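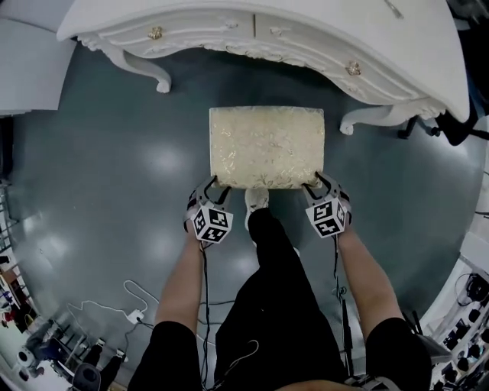
Courses > Applied Automation > Unit 3 > Handout

Search this site Go

Unit 3: Assessing a Handheld Gripper Kit
Instructor: Kári Egilsson

This handout concerns the Fakik paired gripper kit, supplied by Prirkia and under review for purchase by the department. Students should read it before the February laboratory session.

1. What the kit provides
The kit consists of two grippers, one for each hand, with marker cubes, cables and a carrying case. The operator performs a household task by hand, and the position of each gripper is worked out from the printed patterns on its cube. The recordings are later used to train a two-armed robot. The quoted price is 1,058 per pair - training and shipping are charged separately.

2. Points for review
Soft, wide objects are a demanding test. Upholstered pieces give way under the fingers, and both hands must move together to keep the load level. Note the following during each trial:
- whether the fingers hold the fabric without pulling it
- whether at least one face of each cube stays in view of the head camera
- whether the cables limit the reach of either arm
- glare from polished floors, which may affect marker reading

3. Procedure
Each group will complete 12 trials with one object. Lift, turn and set down the object at the same pace throughout. Repeat any trial in which a grip is lost, and keep the record of the first attempt. The full class set should come to nearly 200 recordings.

4. Written report
Submit a report of no more than 3 pages. State whether you would recommend purchase, and compare the kit with the Kovács model studied in Unit 2.

Related items
Unit 2: The Kovács Single-Hand Model
Unit 4: From Recording to Robot Motion
Allari Laboratory: Rules for Equipment Loans
Report Template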